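Prenham Shared Workrooms
Progress report to the Harahap Fund
Reporting period ending April
Prepared by Virgil Buzatu, project lead
Checked by Solène Barbier, building operations

1. Scope of this report

The report covers the second stage of the workroom refit at Prenham: doors and glazing, lighting, room surfaces, acoustic treatment, storage, and the drinks and small items provision in the rooms. The first stage (electrical distribution and floor repair) was closed in the previous report and is mentioned only where a leftover item carried over. Costs are given in the attached schedule and are not repeated in full.

Room names follow the revised floor plan. The room formerly listed as the long room is now the east workroom. The former print store is the small workroom. The corridor between them is unchanged.

2. Status summary

Doors and glazing: complete in the east workroom, one item open in the small workroom.
Lighting: complete, final settings pending.
Surfaces: complete in the east workroom, in progress in the small workroom.
Acoustic treatment: in progress.
Storage: delivered, not fully assembled.
Drinks and small items: running under a temporary arrangement.

The stage is eight working days behind the approved plan. All of the delay is in the small workroom. No change to the end of the grant period is requested.

3. Doors and glazing

The solid doors on the corridor side of the east workroom were removed and replaced with glass. Gornitz supplied and hung the new units. The closers were adjusted twice. After the first adjustment the door still slammed when the corridor window was open; after the second it closed at an acceptable speed in all conditions tested.

Daylight in the corridor has improved. A reading taken at floor level outside the east workroom, with the corridor lights off, was 60 lux before the change and 199 lux after it. Both readings were taken in the early afternoon under overcast sky. They are single readings and should be treated as indicative.

In the small workroom the old frame was found to be out of square. Gornitz has proposed packing the hinge side and fitting a wider stop. Luana Pimentel reviewed the drawing and asked for the stop to be continued across the head of the frame. A revised drawing has been received and approved. The unit itself is on site and stored flat in the loading area.

4. Lighting

The old ceiling fittings have been taken down in both rooms. New fittings are on two circuits in the east workroom, one for the door side and one for the far side. Occupants can switch each circuit separately. The small workroom has a single circuit.

The automatic shutoff was initially set too short. Several people working quietly at the far side reported that the lights went out while they were present. The delay was lengthened and no further reports have been logged. The same setting will be used in the small workroom unless the occupants ask for something else.

One fitting in the east workroom was replaced under warranty for a persistent buzz.

5. Surfaces

The original specification called for a pale finish on all work surfaces. During the trial period Raíssa Assunção, who coordinates bookings, collected comments from regular users. The main complaint concerned glare from the ceiling fittings, mostly from people seated on the door side. The specification was changed to dark gray. The supplier, Uritz, accepted the change without a restocking charge, as the pale material had not been cut.

Three points have been noted on the dark gray material in use:

Dust and light-colored crumbs are more visible than on the pale sample. The cleaning round now includes a dry wipe before the damp wipe.

Rings left by cups come off with plain water if wiped the same day. Older rings needed a mild detergent. No permanent marks have been found.

Small pale or bright items left behind at the end of a booking are easy to find. Raíssa reports fewer return visits for lost property, though the log does not separate this from the effect of the new end-of-booking reminder.

Edge trim in the east workroom was refixed in two places where the adhesive had not taken. The remaining edges were checked by hand by the site team and are sound. In the small workroom the material is cut and waiting on the door, since the longer pieces cannot be turned in through the existing opening without risk to the corners.

6. Acoustic treatment

The glass has made the east workroom more reverberant. This was expected at design stage and an allowance was included. Ceiling panels have been fitted over the far half of the room. The door-side half is to follow once the access panel above it has been moved.

Users describe the room as acceptable for individual work and tiring for long group calls. Group calls are being directed to the meeting room upstairs until the second half of the panels is in. No complaints have been received from the neighboring offices.

7. Storage

The storage units arrived complete apart from one bag of shelf pins, which Uritz sent on separately. Assembly is being done in-house by Welington Brandão, fitted around other site work. Units are being fixed to the wall as they are completed. The label holders supplied are too shallow for the labels in use elsewhere in the building. The cheaper fix is to reprint the labels, and that has been put in hand.

Users have asked for open shelving near the door for bags and outerwear. This was not part of the approved scope. A cost of 255 has been quoted for materials, to be met from the unspent part of the floor repair line if the Fund agrees. See section 10.

8. Drinks and small items

The approved plan included a fixed drinks point in the corridor. The plumbing for this depends on a shutoff of the riser that also serves the upper floor, and the building owner has not yet given a date. Until then, people bring drinks in from the kitchen.

Drinking in the rooms is permitted. Hot food is not. This matches the rule in the rest of the building, and the earlier draft rule against all drinks in the east workroom has been withdrawn. The draft was difficult to enforce and led to cups being left on the corridor floor outside the door. Used cups are collected at the end of the day and taken back to the kitchen.

Small items belonging to the rooms, such as cloths, markers and adapters, are kept in a shared drawer for now and will move to the storage units. Anything left on a surface overnight goes into the lost property box.

9. Rooms in use

The east workroom was returned to normal booking in stages, starting with mornings only. It is now open all day. The room remained open during the surface snagging and the lighting adjustments, with the affected side kept out of the booking system for the hours concerned.

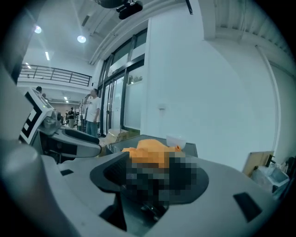 Figure 1. Workroom in use, with the glass doorway in the background.

Circulation near the doorway was raised as a concern at design stage, on the grounds that people tend to stop there to talk or finish a drink. A strip of floor on the inside of the door has been kept free of furniture for this purpose. The plan for the small workroom has a narrower strip, and Solène Barbier has asked that it be checked against the final door swing before the storage is fixed.

The small workroom is closed to bookings. It is being used by the site team for materials and tools, and will be cleared before the surfaces are installed.

10. Decisions requested

Approval to move 255 from the floor repair line to storage, for open shelving near the east workroom door.

Confirmation that the change of surface finish from pale to dark gray can be recorded as a minor variation. There is no cost effect.

Agreement to report the drinks point separately if the riser shutoff falls after the end of this stage.

11. Work planned for the next period

Small workroom: fit door unit with packed hinge side and revised stop; install surfaces; set lighting shutoff; deep clean; open for bookings.

East workroom: move access panel; complete ceiling panels; repeat the user comments exercise with the same questions as before.

Both rooms: finish storage assembly; replace labels; hand over the maintenance sheets for door closers and surface material to building operations.

12. Attachments

Cost schedule
Revised door drawing, small workroom
Summary of user comments, east workroom
Cleaning instructions, dark gray surface material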